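The Sorting Club

At Orkbridge Community College, ten students are spending their evenings teaching a robot to tidy up. Their own rooms are another matter.

By Fiona Buchanan
September 18, 2022

The first thing you learn at the Orkbridge robotics club is that a block is very easy to lose. The second is that everyone will blame the software.

The club meets after dinner in a room that used to belong to the print shop and still smells of it. Leszek Sobczak, who teaches introductory programming and got talked into advising the club over a sandwich, unlocks the door, turns on the computers and retreats to a corner with his grading. He has a policy of not helping until asked twice. Most evenings he gets a good stack of papers done.

This year's project is an entry for the Yule, a regional student contest where robots put things where they belong. Each team gets 55 minutes of table time, and the judges move the pieces between runs. The rulebook is seven pages long, four of them concerning what counts as "in." A block leaning on a rim has its own paragraph.

For practice, the students keep to colored blocks and a couple of wicker baskets, the kind of thing that holds dinner rolls in a restaurant with cloth napkins.
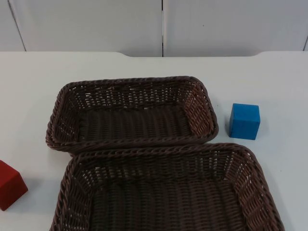
An Argument About Baskets

The wicker was controversial. One faction wanted smooth plastic bins, on the grounds that the contest allows them and that a woven wall full of little gaps is a lot for a vision program to think about. The other faction had already bought the wicker.

I sat in on the rematch of this debate, which ran longer than some of my job interviews. The plastic side had charts. The wicker side had a sophomore who kept saying "but real houses have baskets" until people got tired. Sobczak, asked once, kept grading.

Wicker won. What followed was two weeks of the club's program, which is named Drirkus for reasons that were explained to me and that I did not retain, treating every shadow in the weave as an object of interest. It would study a bare patch of basket with what looked like real longing. The students fixed this in May, broke it again over the summer, and have now fixed it in a way they describe as "mostly."

Reaching over a rim is the slow part. Come in too low and you push the basket across the table. Come in too high and the program loses its nerve and goes home. The students speak to the arm constantly during all this, in the voice people use for backing a trailer down a driveway.

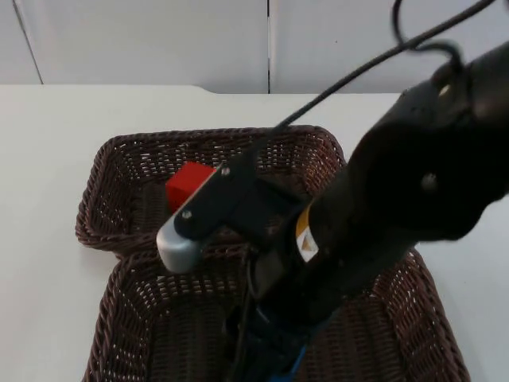

I asked whether the talking helped. A first-year student said no, then asked me to please stand somewhere else, as I was making it nervous.

The team to beat is Brilard, a high school whose club won last year and has matching jackets. Orkbridge has discussed jackets. The discussion is in its third week, and the plastic-bin faction, still smarting, has brought charts.

Sobczak was asked for his opinion a second time as I was leaving. He put down his pen and said he'd wear whatever they picked, as long as it came in a large.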